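Lultbridge Shared Workshop Members' Forum
Board: Automation and Controls
Topic: Two-arm sorting table, request for comment on sequencing

h_mekonnen
Posted Sunday, 9:14 AM

Members are advised that the two-arm sorting table is now available for supervised use. The task is to sort small soft pieces by color into three baskets. I would welcome comment on one matter before the June open evening: whether both arms should be permitted to work at the same time. At present they take turns, and a full run of 30 pieces is slower than I would like.

f.cormier
Posted Sunday, 9:52 AM

Thank you for the notice. I would recommend that the arms continue to take turns. The Brosine controller has no collision checking between arms, and the middle of the table is within reach of both. A damaged wrist servo would have to be paid for from the general account.

Songul_K
Posted Sunday, 10:20 AM

I respectfully disagree with the previous post. A dividing line in software is sufficient. Each arm is assigned its own half and may enter the other only when its partner is parked. We used this method on the Nghiêm feeder for 137 runs and recorded 2 contacts, both during manual jogging.

f.cormier
Posted Sunday, 10:41 AM

The Nghiêm feeder did not require either arm to cross over. With three baskets and two arms, crossing is unavoidable unless the baskets are moved. Could Hagos post the current layout?

h_mekonnen
Posted Sunday, 11:05 AM

Current layout attached, as requested.

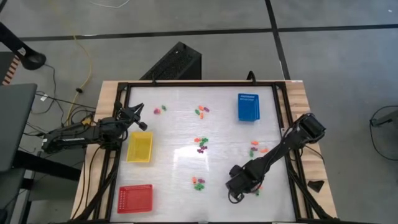
Sorting table with both arms, baskets in place and pieces set out.

The red and yellow baskets are on the left and the blue is on the right. I have no objection to moving any of them, provided the new positions are entered in the table log.

Songul_K
Posted Sunday, 11:31 AM

Then I would amend my proposal. Place one basket at the back center as a shared drop point and lock it, so that only one arm may approach at a time. The other two can remain one to a side.

faustine_c
Posted Sunday, 1:08 PM

A separate point. The glare on the white surface should be dealt with before any timing comparison is made. On the Rosside bench a similar reflection caused 56 missed picks in one afternoon, and we blamed the grippers for most of it. A matte sheet would be adequate.

f.cormier
Posted Sunday, 1:26 PM

I support the matte sheet. I remain opposed to simultaneous motion while members of the public are present.

h_mekonnen
Posted Sunday, 2:02 PM

Noted. The arms will take turns at the open evening. Songül's shared drop point will be tested afterward at reduced speed, with one member at the stop button throughout. Faustine, please let me know which sheet was used at Rosside and whether any is left.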